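## 3. Study area and survey

Draft section, numbers checked by Celina Szewczyk in December. Site names follow the park signs, not the old maps.

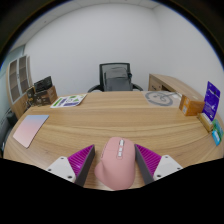 **Figure 1.** A pink mouse between the two gripper fingers, at a wood-grained desk.

### 3.1 The reserve

Skedholm Reserve covers 1,000 hectares on the north side of Lake Bretesix. Low hills, mostly pine and birch, with open bog in the middle. Highest point is 376 meters, at the old fire lookout. One paved road in, closed in winter past the second gate. The Virkell trail runs from that gate to the lake and carries most of the foot traffic; the two side loops are older, badly signed, and flood in spring.

Protected first for the bog, later for the ruined chapel at Nic Giolla. The two parts still have seperate rules. Dogs allowed on leash near the chapel, not allowed at all on the bog side. Camping only at the lake end, 70 sites, no hookups.

### 3.2 Counting visitors

Trail counters at both gates and at the chapel. Manual counts on the Virkell trail to correct them, done by Ziad Khalaf and two students, mornings only. Groups walking side by side get undercounted, so the correction matters most on holidays. The chapel counter lost power twice over the summer. Those hours were dropped, not filled in.

Paper surveys handed out at the main parking lot as people were leaving. 111 usable returns. Forms with no answer on length of stay were thrown out. Questions covered home town, reason for visit, stops made, money spent on the trip, and whether they had known the bog was protected before they came. Visitors under 18 were not asked.

### 3.3 Limits

No survey at the lake end, so campers are thin in the sample. Anyone who came in by boat is missing completly. Spending is self-reported and for the whole party, which makes per-person figures shaky; we give them by party only. Winter use is not covered. Skiers do come in past the closed gate, going by tracks, but the counters are taken down before the first snow.

Counts by gate and month are in Section 4, survey answers in Section 5.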